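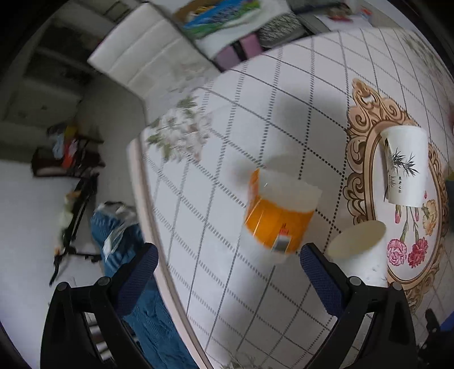
**Ticket 619: cup episodes rejected at upload**
Project: Pisska (household pick and place)
Opened by: Jeptoo Tanui
Assigned to: Tomoyo Oshima
Opened: Aug 24, 2024
Status: closed, one follow-up

**Problem**

The paper cup task at the Plavorcombe site is losing too many episodes. The target is 500 accepted. In the latest upload of 40, the checker threw out most of them with "tracking lost" and a few with "gripper width missing." The same handheld gripper passed on the towel task.

**What I tried before opening this**

- Restarted the recorder and uploaded the batch again. Same result.
- Cleaned the lens.
- Redid the gripper calibration. The width errors went away. The tracking errors did not.
- Swapped to the spare memory card. No change.

Jeptoo

**Reply, Tomoyo**

Please send the log for one bad episode and one good one, uncut. Also tell me how fast people are moving between cups. The printed tablecloth should be fine for tracking, it has plenty of detail, so leave it on for now.

**Reply, Jeptoo**

Logs are in the Itia folder. The collectors are moving fast. They were told to keep episodes short, so they lift the cup and swing straight over to the next one.

**Reply, Tomoyo**

Went through both logs. In the bad episode, tracking drops right after the lift, and the exposure time there is much longer than in the good one. The recorder is set to auto exposure. Long exposure plus a fast lift gives blurred frames, and the tracker can't match points between them. The cup also fills a lot of the view once it is between the fingers, which leaves less of the table to track.

Please change these:

1. Set exposure to manual, using the "indoor bright" preset. Turn on the ceiling lights.
2. Wait for the ready tone before the first reach.
3. Slow down the lift. Pause at the top, then move sideways.
4. Record 3 test episodes and run the checker on the laptop before doing a full batch.

Don't delete the rejected files. Move them to "hold" and I'll see if any can be cut down and used.

**Reply, Jeptoo**

Done. All 3 test episodes passed. Recorded a full batch of 40 after that and the checker took every one. The episodes are a little longer now.

**Reply, Tomoyo**

Longer is OK. I raised the time limit for this task so they won't be flagged. The "keep it short" line is gone from the collector sheet, and the Hoshino site has the new version too.

Closing this. Follow-up: manual exposure should be the default in the recorder. Jeptoo to file that separately and link it here.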